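Kitchen Tips for People Who Write the Software
Workshop Notes, Porkura Kitchen Stack, updated 11/8/22
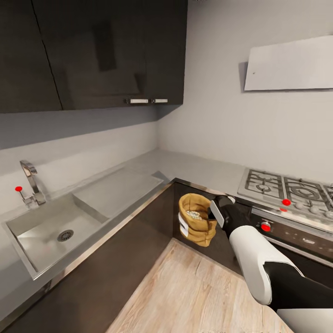

Most household tips pages tell you how to get wax out of a tablecloth. We have a tablecloth. It is a plane with a friction value, and wax has never been a problem. What we have in place of wax is a planner that believes the shortest way from the stove to the sink runs through the wall cabinets, and a perception stack that once reported a faucet as a mug handle for most of an afternoon. The tips below were collected while getting one arm to do ordinary chores in the Rostami kitchen, our rendered L-shaped test room with the sink on the left run and the cooktop on the right. Carrying a rolled-top paper sack across that corner looks like a job for a sleepy teenager. It accounts for more than half of this page.

Keep this somewhere you can reach with floury hands.

BEFORE YOU START

Preheat the simulator. Let the room settle for 8 seconds of simulated time before the first command goes out. Objects spawned a hair above the counter need to drop and stop trembling, and a grasp computed on a trembling object is a grasp computed on a rumor.

Write down your units. Tape them to the monitor. If your meshes came from three different people, one of them worked in inches and is not sorry.

Freeze your seeds before you change a parameter, then thaw them afterward and see how much of your improvement was the seed. Do this in private the first time.

HANDLING PAPER SACKS

A paper sack is the onion of manipulation: everybody starts there and most people cry. The real thing is soft, crinkled and heavy at the bottom. Your model of it is probably a rigid lump. That's fine, as long as you remember which one you tuned for.

Grip from the side, below the roll. The roll at the top looks like a handle, and the grasp sampler will love it like a handle. Mask it out. In Zilik (our grasp ranker) this is one line in the object file:

grasp_exclude: top_band

Squeeze less than you think. Start at the lowest force that survives a slow lift and go up a notch at a time. If your sack is rigid you can crush it with the strength of a hydraulic press and it will look wonderful, and then someone will try your numbers on real flour.

Keep it upright whether or not the planner sees the point. An open sack with something granular in it wants an orientation constraint on the whole path, including the last few inches, where everyone forgets. We allow 4 degrees of tilt. The planner complains, takes longer and arrives with the contents where they started.

Don't let the label do the thinking. A bright strip on a tan sack is a lovely feature for a detector, right up to the moment the sack is turned around. Train with the label facing away at least as often as it faces the camera.

Lift, pause, then travel. The pause costs a fraction of a second and gives the force estimate time to stop lying.

SHINY THINGS AND HOW TO STOP BELIEVING THEM

Kitchens are decorated almost entirely in materials that depth cameras hate. Steel, chrome, glass, gloss paint. If you asked a committee of sensors to design the worst room in the house, they'd hand you a nice modern kitchen and ask about the backsplash.

For glossy cabinet fronts, turn reflections on in training, even though it slows rendering. A dark door with a faint reflection in it is, to a naive segmenter, a window with somebody else's kitchen behind it.

For sink basins, never trust a single view. Take two from different heights and keep only the points they agree on. What is left will look like moth-eaten lace, but the moth-eaten lace is true.

For oven doors, stop trying. Load the door from the known model, fit its pose, throw away the depth points on it and go have lunch.

Small metal handles vanish at a distance. If you need one, move the camera closer before running the detector. Turning up the detector's sensitivity will also find you a handle. It will find you handles on the ceiling.

MARKERS

We put a red dot on whatever has to be touched or turned: the tip of the faucet lever, the knob on the oven, one more at the front edge of the cooktop. Cheap, ugly, very handy for checking that the frame you think is on the lever is on the lever.

Draw them for debugging and hide them for training. Everyone agrees with this and everyone forgets. If your policy opens the faucet perfectly every time and ignores it completely with the dots switched off, congratulations, you have built a dot finder.

Name the frame after the part, never after the marker. "faucet_lever_tip" will still make sense in December. "red_dot_2_new" will not.

If your kitchen also stocks tomatoes, pick another color.

GETTING AROUND THE CORNER

An L-shaped counter is hard on planners for the same reason it is hard on two people cooking dinner. The good spots overlap, and someone's elbow ends up in a cabinet.

Pad the upper cabinets more than the counter. You have to get close to the counter, as that's where the work is. There is very little call for getting close to the underside of a cabinet. We use 34 millimeters above and a much slimmer margin below.

Model the range hood as it is. A hood that angles out from the wall is not a box, and if you make it a box you will either lose a chunk of useful air over the burners or clip the slanted part with your forearm link. Two convex pieces do the job.

Attach the sack to the hand in the collision model at the moment of grasp. Detach it at the moment of release. Miss the first and the arm will drag the sack through the faucet without a flicker of guilt. Miss the second and it will refuse to leave the counter, convinced it is still holding something it has already put down. We know people like this.

Carry the sack behind the cooktop edge only if you must. Burner grates are a forest of thin geometry and every contact check in there costs you. A simple slab over the whole cooktop is plenty while you're passing by. Swap the detailed mesh in when you have business with a pan.

Seed the planner with a good elbow. Save one comfortable posture for the sink side and one for the stove side, and make every path start by heading toward the nearer of the two. It is the motion planning version of "stand here, please."

KNOBS, ROWS OF

A row of identical round knobs is a guessing game for a perception system. Don't detect them one by one. Find the row, find one end of it and step along by the known spacing. A detector that misses the second knob will cheerfully rename all the rest, and you'll be turning on a burner you've never met.

Give knobs a little friction and a little damping. A frictionless knob spins until the end of the episode, and your success check will catch it passing the right angle at some point and call it cooking.

CLEANING UP

Wipe the planning scene between runs. Leftover attached objects are the crumbs of this trade. If run two fails in a way run one didn't, look for a ghost sack before you look at anything clever.

Sweep your logs. Our Jekel logger writes every joint state by default, and it filled a disk after 2,715 episodes while we were admiring the success rate. Keep full logs for the failures and a thin summary for everything else.

Label failures by what broke, in plain words: slipped, tipped, hit cabinet, never arrived. "Error" is not a label. "Weird" is a label, but only one person on the team may use it, and they have to watch the replay.

Throw out old grasps like old spices. If the gripper pads or the sack model have changed, the cached grasps are stale however nice the jar looks. Rerun them.

STAIN REMOVAL (MISCELLANEOUS)

Arm shivers while holding still: your controller gain is too high, or two controllers are both politely trying to help. Check for the second one first.

Sack creeps out of the fingers over a long carry: raise the contact friction on the pad before you raise the force. Then shorten the physics step and find out whether either was the problem.

Sack leaps into the air on contact: the fingers closed inside the mesh. Thicken the collision shape or slow the close.

Detector sees the sink drain as an object and wants to pick it up: add empty sinks to the training set. Lots of them. It wants so badly to be useful.

Planner reports success and the arm does not move: somebody left the dry-run flag on. It was you. It's in the launch file, near the bottom, under the comment that says "remove this."

Next page: Cupboard doors, and why yours opens through your wrist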